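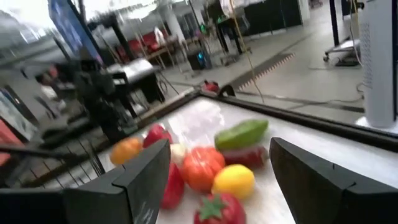

Toy fruit and vegetables on a white tabletop

Getting a live feed home from a small ground

I love this job more than almost anything else in community television. You park beside an oval with no fibre, no truck and one power point behind the canteen, and a bit later people two towns over are watching the match live. It's a buzz every time! This is the way we do it at Ostmont, using SRT over ordinary mobile data, and you can copy the whole thing with gear you may already have.

What you need

An encoder that can send SRT (hardware, or a laptop running free software). A computer at the studio end to receive it. Two mobile data SIMs on different networks. A modem with an external antenna socket. We bought our antenna second-hand for $189 and it has earned its keep many times over. Also a long ethernet cable, longer than you think, and gaffer tape.

Step 1: Set up the studio end first

Do this at your desk with a cup of tea, well before match day. Put the receiving computer in listener mode and pick a UDP port. Forward that port on your studio router to the receiving computer, and give the computer a fixed local address so the forwarding still works after a restart. Write down the public address and port on a card and tape it inside the lid of the encoder case.

Set a passphrase at both ends. They have to match exactly, capitals included. Karim Saber once spent most of a first quarter chasing a "network fault" that was a capital B in Bular, so now we copy and paste.

Step 2: Choose a latency

The latency setting is a buffer that gives lost packets time to be sent again. People new to this always want it tiny. Don't! For a one-way sports feed your viewers can't tell, and a decent buffer is the difference between a clean picture and a mess of green blocks. We set 2000 milliseconds at both ends and leave it there. If you're doing a live cross where a presenter talks to someone at the ground, bring it down until the conversation feels comfortable, but test it in both directions.

Step 3: Test the upload at the ground

Go to the ground beforehand, ideally at the same time of day as the match. Run an upload test from the exact spot where the modem will sit, then wait and run it again, and again. Take the lowest result as your real figure. Set the total bitrate, video and audio together, to half of that or less.

Remember that a crowd changes everything. At Palatum the upload is gorgeous when the place is empty and then sags badly once everyone in the stand has a phone out. Leave headroom.

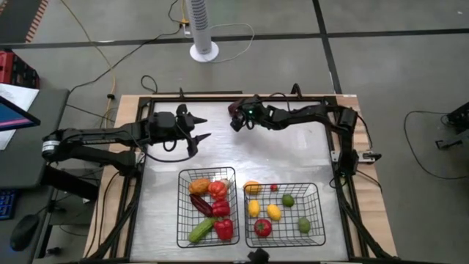
Plastic fruit and veg in two wire baskets

Step 4: Place the modem

Height matters more than anything. Up on the commentary box roof, under a cover, is lovely. On the floor behind the esky is not. Run ethernet from the modem to the encoder and turn the laptop's wi-fi off, or it will hop onto the clubrooms' network at the worst possible moment (ask me how I know).

Try the antenna in a few directions and give each one a full minute before you judge it. Then tape it down.

Step 5: Start the feed and watch the numbers

Start sending at least 30 minutes before you go to air. Send something that moves, with sound — a camera pointed at the warm-up is ideal, as a locked-off shot of grass won't stress the encoder. At the studio, keep the statistics window open and watch for:

Round trip time. Multiply it by four. If the answer is bigger than your latency setting, raise the latency.
Retransmitted packets. A few are normal and nothing to fret over.
Dropped packets. You want this sitting still. If it climbs, lower the video bitrate a notch and look again.

Step 6: Have a plan B ready

Keep the second SIM in a phone, charged, with the hotspot already set up and the encoder already introduced to it. Nia Penry, who directs most of our netball, also has a holding slide and some music loaded on the studio switcher, and she'll cut to it the moment the picture freezes. Viewers are very forgiving of a slide that says "back soon".

Agree on a phone number for the studio too, and ring it rather than texting.

If it won't connect

Check that one end is set to caller and the other to listener. Check the port is forwarded as UDP, as plenty of routers default to TCP. Check the passphrase again. Then try the second SIM, which sorts out a surprising number of these.

Next month I'll write up how we do return audio for commentators, which is great fun and slightly fiddly.

Contact the Ostmont tech desk | © Ostmont Community Television | Back to top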